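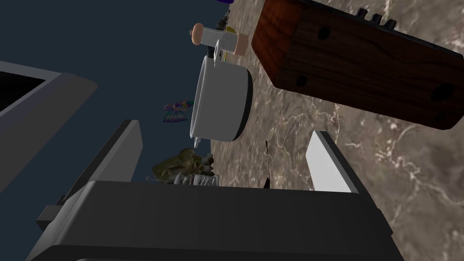

My mother chose her kitchen in one afternoon, from a catalogue with 8 pages, and lived with it until the hinges gave up. It took me most of a January to choose a worktop. By the end I had opinions on veining. I had learned that a mottled brown, tan and grey surface with thin white lines running through it is considered "forgiving", meaning you can spill tea on it and discover the fact at Christmas. I had also learned that such a surface needs a bit of wood to warm it up, a reddish-brown block towards the back, say, doing no particular work. I nodded at all of it. I have a degree.

Print | E-mail

The showroom was Brundel, on the ring road outside Zukudov, between a tyre place and a shop that sells only doors. Brundel doesn't have salespeople. It has kitchen listeners. Mine was Zoriana Dmytriv, who gave me a glass of water with a mint leaf in it and asked how I wanted to feel when I came down in the morning. I said awake. She wrote it down.

What followed was a questionnaire. Did I entertain? Did I bake? Was I a "wiper" or a "leaver"? I lied throughout, as one does at the dentist. On paper I am a woman who rolls out her own pasta and has friends who perch on stools while she does it. My friends don't perch. Larysa Kostiuk came round once and leaned on the oven, and it was on.

Still, the woman on the paper needed a kitchen, and I was apparently going to buy it for her.

I rang Larysa that evening to complain. She had her own kitchen done years ago and has the calm of someone whose money is already gone. She told me everybody designs the thing for a dinner party and then stands in it eating toast over the sink. Her island has a second, smaller sink in it. She keeps post in there.

I wanted to know whether it had always been like this, so I went to see Antonina Nechyporuk, who fitted kitchens for the old firm of Panasiuk before it closed and has been inside most of the houses in my part of town. She made me coffee on a worktop she described as "whatever was left in the van". When she started, she said, people wanted to know two things: would it fit, and would the drawer stick. Colour was white, or the other one.

"Then around 2000 they all started saying *heart of the home*," she said. "After that every job took an extra week."

She blames magazines. I drank my coffee.

The extra week, in her telling, went on moving things that had no reason to move. The fridge went where the cooker was, and the cooker went under the window, where it steamed up the view people had paid to look at. One couple had her shift a bin cupboard three times and then kept the bin in the hall. She was never cross about it. She was paid by the day.

I asked her what she would spend money on. Drawers, she said. Deep ones, low down, with runners that can take a cast-iron pot. A light where you chop. Enough sockets. Then she looked me over and added a good extractor, "for you", and I have decided not to look into that.

None of it photographs well, I suppose. You can't stand a friend beside a drawer runner and wait for the gasp.

I went back to Brundel with my new wisdom and a list of five things, all of them sensible. Zoriana Dmytriv read it kindly. Then she showed me a tap. It was called the Zurnden, it came in a colour between brass and regret, and the spout pulled out on a hose. I could rinse the far corners, she said. I have never in my life thought about the far corners. I thought about them all the way home.

The tap goes in next week. So do the drawers, to be fair to me. The worktop will be the forgiving one, and I've ticked "leaver" on the revised form.

Print | E-mail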